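March 18, 2018

Shower tray day, and a good one! The Hullska sample finally went onto the test floor this morning, after all that fuss with the waste fitting (the thread on the trap is fine, it was the old washer that was fat on one side). Bedded it on a full mortar base this time, no feet, and what a difference. I stood on all four corners and in the middle and got no creak at all.

Loaded it with 700 lb of sandbags and left it over lunch. Deflection at the center was 2 mm, measured with the dial gauge off the straightedge. The Gultutex tray we did in November moved a lot more than that on its plastic feet, so I want to redo that one on mortar before anyone writes it off. It deserves a fair go, the surface is lovely underfoot.

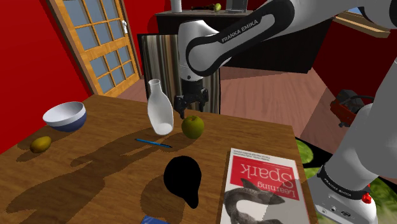
*2 min read*

Drain test next. Ran the Soomro shower head wide open, closed the door and watched for ponding. Water clears nicely toward the waste except for a thin patch along the back wall, maybe the width of my hand. I think that's my leveling and not the tray. Will shim the frame and run it again before blaming the mold.

Sealant: used the Prisine white on the long side and our usual clear on the short side, both with the tray loaded while it cures. Always load it first! I keep seeing beads tear on trays that were sealed empty. The Prisine tooled beautifully, one pass with a damp finger and done. Leaving both for 192 hours before the hot and cold cycling.

Cycle counter on the rig reads 2408 from the last job, so subtract that when you write up the numbers.

Still to do:

- shim back left, repeat drain test
- new washer for the spare trap
- Gultutex tray on mortar, same load, same gauge position
- find out if Hullska makes this one with the waste in the corner

Sandbags stay where they are, please.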